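Abdella Household Water Hardness Records

Version 2
Released April 15, 2024
Maintained by the Lekska Water Records Office

Summary

The Abdella records bring together 456 tap water hardness readings from private homes in the Grokness supply area. They were gathered so that residents, plumbers and local schools could compare the hardness reported at the treatment works with the hardness found at the kitchen tap. Each row is one reading from one home. The data are supplied as plain text tables and may be opened in any spreadsheet program.

This release replaces version 1 in full. Users who hold the earlier files should delete them, as the household codes have been reassigned and the two versions cannot be joined.
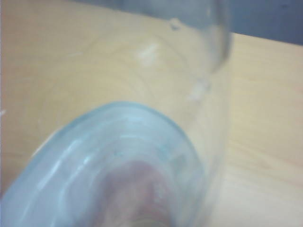

Clear glass tumbler on a wooden tabletop.

Background

Grokness receives its water from two sources. The older part of town is served by the Erotport wells, which draw from limestone. The newer streets are served by a reservoir line that carries softer water. A blending valve allows either source to reach most of the network, and the mix at a given address may change when a main is closed for repair. Residents had asked for some years why kettles on one street needed descaling far more often than kettles on the next. The office had no household readings with which to answer them.

Collection

Households received a sealed kit with test strips, a color chart and a reply card. The instructions asked for the cold kitchen tap to be run for 2 minutes before a plain drinking glass was filled. The strip was then dipped, held level and compared with the chart in daylight. Homes with a softener were asked to use the unsoftened tap if there was one, and to say so on the card if there was not.

Reply cards were entered by hand at the office. Cards with no reading, or with two readings and no indication of which was meant, were set aside and do not appear in the tables.

Files

readings.csv – one row per reading
zones.csv – one row per supply zone
changes.txt – notes on corrections since version 1

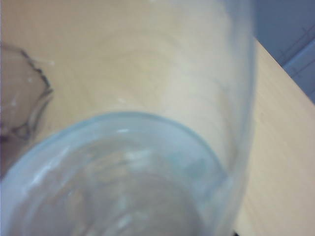 The readings file has 9 columns. They are the household code, the zone code, the month, the strip reading, the strip batch, the tap used, the softener flag, the pipe material as reported by the resident, and a free comment. Comments were edited only to remove names, telephone numbers and street addresses. Spelling was left as written.

There are 4 supply zones. Zone D crosses the blending valve, and its readings vary more than those of the other zones. A blank in the pipe material column means that the resident did not answer. It should not be read as "unknown to the resident," which has its own code.

Known limitations

Test strips give a band of hardness and not an exact value. The midpoint of the band is recorded, so averages across small groups of homes should be treated with care. Kits were sent only to homes that asked for one, and residents already troubled by scale may have been more likely to ask. Apartments are poorly covered – many share a tank, and the pipe history of a shared tank is rarely known to tenants.

Readings taken in July fall during the yearly cleaning of the Erotport wells, when more reservoir water enters the network. They are kept in the tables but should be examined separately.

Uses

The records are suitable for teaching, for general comparison between zones and for planning further sampling. They are not suitable for judging whether water is safe to drink. No test for lead, nitrate or bacteria was made.

Terms

The tables may be copied and adapted for any purpose, provided that the Lekska Water Records Office is credited and any changes are stated. Corrections should be sent to the office in writing with the household code and the column concerned. Requests to remove a household's readings will be carried out in the next release.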